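Do expensive sheets help you sleep?

2026-08-21

I've been reading thread count claims again, which is bad for my mood. Pristico now sells a set at 836 – a figure I don't believe for a minute. You can only fit so many threads into an inch before somebody starts counting each strand of a twisted yarn as its own. Then 200 becomes whatever the box needs it to be.

I bought the Gitov set in June, on the promise of "hotel sleep". I slept the same. My old percale from Carrasco is thinner, cheaper and has been washed to death, and I still reach for it first.

The reviews don't help. Gromitz has 3,000 of them and they all sound like one cheerful person.

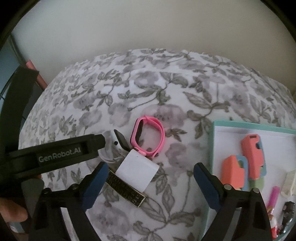 Facundo Rivadeneira wrote to say I'm wrong about Gitov, and that it needs 2 months of washing before it softens. Maybe. I'd like to see that printed on the box.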